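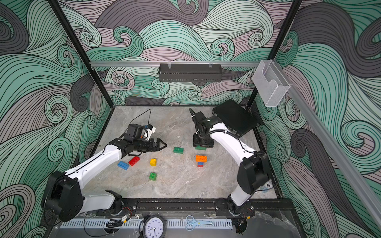
Issue 5

## Setting up and first use

This section covers the Zodetti food dehydrator with the square trays. If yours has the round stacking trays, use the separate leaflet. The electrical rating is 660 W and is printed on the plate under the base.

### Before you plug in

1. Take out all the packing, including the cardboard ring under the fan cover.
2. Wash the trays, the mesh sheets and the drip tray in warm water with a little dish soap. Rinse and let them dry completely.
3. Wipe the inside of the cabinet and the door with a damp cloth. Do not pour water into the cabinet.
4. Set the dehydrator on a level, heat-resistant surface with the back vent clear. Leave a hand's width on both sides.
5. Plug it straight into a grounded wall outlet.

**Caution:** Do not use an extension cord or a power strip. Do not run the dehydrator on top of a stove, even when the stove is off.

### First run (empty)

Run the dehydrator once with nothing in it. There may be a faint smell during this run.

1. Slide the drip tray into the bottom slot, lip toward you.
2. Slide in the empty trays. Each one clicks lightly when it is all the way back.
3. Close the door and press the power button. The display shows the last temperature used, or the factory setting of 122°F.
4. Set the timer to one hour and press Start.
5. When the timer ends, the heater goes off and the fan keeps going for a short time. Wait for the fan to stop before you open the door.

If the display shows a dash in place of a number, the door is not fully closed.

### Setting the temperature

Press the temperature button once to see the current setting. Use the plus and minus buttons to change it. The setting is stored after three seconds without a button press.

To change from Fahrenheit to Celsius, hold the temperature button until the display blinks. The factory setting then reads 50. Time settings are not affected.

Suitable uses for the factory setting are sliced mushrooms, onion rings and most leafy greens. Apples and pears need a higher setting. Herbs should be dried at the lowest setting, with the mesh sheets in place so the leaves do not fall through.

**Note:** Drying times in the chart at the back were worked out with the Filari mesh sheets that come in the box. Solid fruit-leather sheets slow the air down, so allow more time with those.

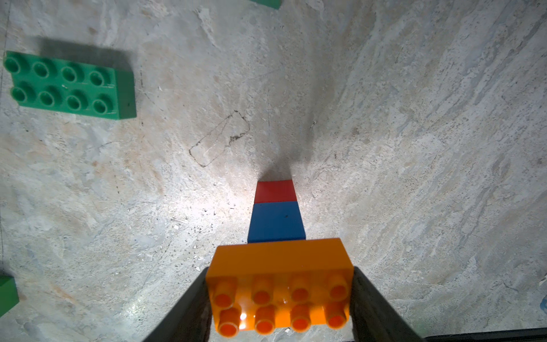 Can I open the door while it is running?

Opening it briefly is fine. The fan and heater stop and the timer pauses, then everything picks up again when the door is closed.

### Loading food

1. Cut pieces to an even thickness. Thick and thin slices on the same tray will not finish together.
2. Pat wet fruit with a paper towel.
3. Lay the pieces in one layer without overlap. Herbs can be laid more loosely.
4. Leave the top slot empty for anything that puffs up or stands tall, such as halved figs.
5. Halfway through, swap the top and bottom trays and turn each one front to back.

Do not dry onions or garlic in the same load as fruit.

**Caution:** This model is not intended for raw meat or fish. Its highest setting is too low for safe jerky.

### Checking and storing

Take a piece from the middle of a tray and let it cool before you judge it. Apple slices should bend without feeling sticky. Herbs should crumble. Mushrooms should snap.

Let the food cool fully on the trays, then pack it in jars with tight lids. Look at the jars daily for the first week. If there is moisture on the glass, put the food back in the dehydrator.

### Spare parts

Trays, mesh sheets and door seals are ordered from Trnka, the parts supplier for the whole Zodetti range. Give the model code from the rating plate. The older Iltby trays are slightly narrower and will drop off the rails, so do not use them in this cabinet.

Text checked by Miloslav Kollár. The drying chart was last changed in January.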